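**Re: [barnside-shop] cable strain at the wrist**

Costel Vukadinović wrote:

> The cable loop by the orange joint worries me. What slack did you leave, and does it clear the bin wall?

142 mm of slack, measured with the wrist straight. I have not checked clearance at full rotation - will do that before raising the speed.

Both bins are clamped. I'd still like a second zip tie on the black bundle.

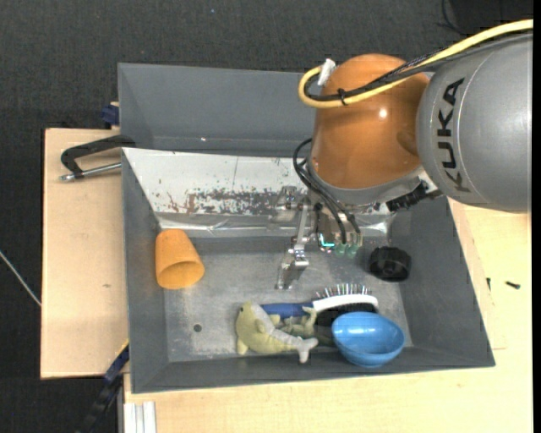 *Arm over the front bin, gripper empty. Cable bend at left of the orange housing.*

Špela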